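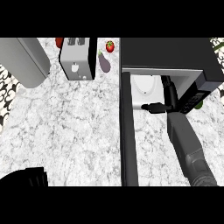

Seasonal Food Kiosk Staff, Tindton Park

3 min read

Tindton Park is hiring for the rest of the summer season and for the autumn half-term weeks. We have 20 places to fill across the food kiosks and the two sit-down restaurants. Most are part time, and you don't need to have worked in catering before.

The park has 26 rides, a boating lake and a hotel with 178 rooms. On a busy Saturday the queue at the waffle kiosk starts before the gates have been open an hour, so we want people who can keep going and stay polite.

Where you would work

Lo Presti is the Italian restaurant by the lake. It does pizza, pasta and a children's menu, and it is open until the park closes. We need servers and kitchen assistants here.

Braklow Bakery sells filled rolls, doughnuts and fruit pies near the main entrance. Shifts start at 6.30 am, and staff on this shift finish by 2.30 pm.

The snack kiosks sell waffles, chips, ice cream and hot drinks. You will be moved between kiosks during the week depending on the weather and on which rides are running.

What you will do

- Serve guests, take payment and answer questions about allergens
- Prepare food to the recipe cards
- Clean your work area during and after each shift
- Check fridge temperatures and fill in the log
- Restock from the store behind the Trindent roller coaster

What we ask for

You must be 16 or over, or 18 or over for any job at Lo Presti that involves serving alcohol. You need to be able to work at least two weekends in every month and stand for most of a shift. A food hygiene certificate is useful. If you haven't got one, you can take the course with us in your first week and we will pay you for the time.

What you get

Pay is by the hour and is set out in the offer letter. Staff have a free meal on any shift over five hours, a uniform, free parking and a season pass that runs until the following March. There is a staff bus from the railway station, but it doesn't connect with the earliest bakery shift.

How to apply

Fill in the form on the jobs page or pick up a paper copy from the hotel reception. Say which outlet you would prefer and list any dates you can't work. Forms should reach us by June 26, 2024. Interviews are held at the park, last 20 minutes and include a short till exercise. Please bring proof of your right to work in the UK.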